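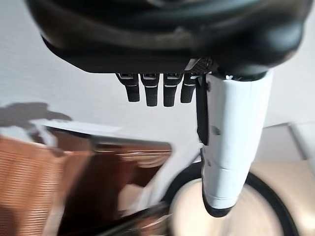 Four black fingers on a robotic hand, each with a thin light band near the upper joint.

Musician biographies have gotten too long, and most of what is in them does not help the person reading. I have booked a small concert series in Brellby for long enough to have read a great many of them. I read them at my kitchen table, usually after ten at night, with a pencil. My complaint is a simple one. A biography in a program should tell the audience who is playing and what that person has been doing lately. Very few do.

The usual one opens with childhood. The pianist was drawn to the keyboard at four. The cellist heard a recording in a grandparent's living room and would not leave the speaker. I don't doubt these stories, but they are nearly all the same story, and a listener with five minutes before the lights go down learns nothing from it about the playing. Plenty of children were drawn to the keyboard at four. Most of them are accountants now, and happy.

After childhood comes the list of teachers, then the list of places. The list of places is the worst part. A singer who sent me her materials last November had 317 words of nothing but halls and towns, and I had to read it twice to find out that she was a mezzo. When I called her, she told me a teacher had said to put everything in. I asked what she was working on. She talked for a good while about a set of mill songs from Tundstead that she had learned from an old parish songbook and was setting for voice and viola. None of that was in the biography. It was the only thing I wanted to print.

I ended up writing it myself, with her approval. It ran to 100 words. People came up to her afterward and asked about the mill songs, and one man had an aunt who used to sing two of them.

Clyde Kowalczyk, who plays bass in the Quintanilla quartet and has argued with me about this for years, thinks I am being unfair. His view is that the long biography isn't meant for the audience at all. It is for the next presenter, the grant panel, the college with an opening. A young player has one document and has to send it everywhere, and if a name is missing somebody will assume it was left out for a reason. He is right about that. I would only say that the answer is to keep two documents. The long one can go to the panel. The short one goes in the program, and it can be rewritten each season in less time than it takes to restring a bass.

He also says that early history matters, and that I would not know how he plays unless I knew he started on the accordion. I give him that one. The accordion explains his left hand, and I would print it. What I object to is history that explains nothing and is there only because biographies are supposed to start with it.

Then there are the adjectives. Acclaimed, sought-after, versatile, passionate. I cross these out and I have never once had a complaint. A player who is sought after will be listed in next month's programs for everyone to see. As for passionate, the audience will be in the same room and can decide.

The best biography I ever received was from Lucinda Ostrowski, the accompanist. It said where she lived, that she had played for singers for most of her working life, that she had recently given up teaching to learn the organ, and that the second piece on the program was one she used to dislike. It said why she had changed her mind, in one sentence about the slow section. I watched people read it. When the slow section came, several of them looked down at the page and back up at her.

I know that a concert series in a room with folding chairs doesn't set the rules for anyone. The agency Volaser, which sends us a trio every other spring, has a minimum length in its contract – I sign it and print what they send, in small type. A booklet that could run to 1000 words of biography for three players is a booklet most people leave on the chair. I pick them up afterward, and they haven't been folded.

So my request to anyone sending me material for the coming season is to start with what you are playing and how you came to play it. Put the halls at the bottom, if you must have them. And please tell me in the first line what instrument it is.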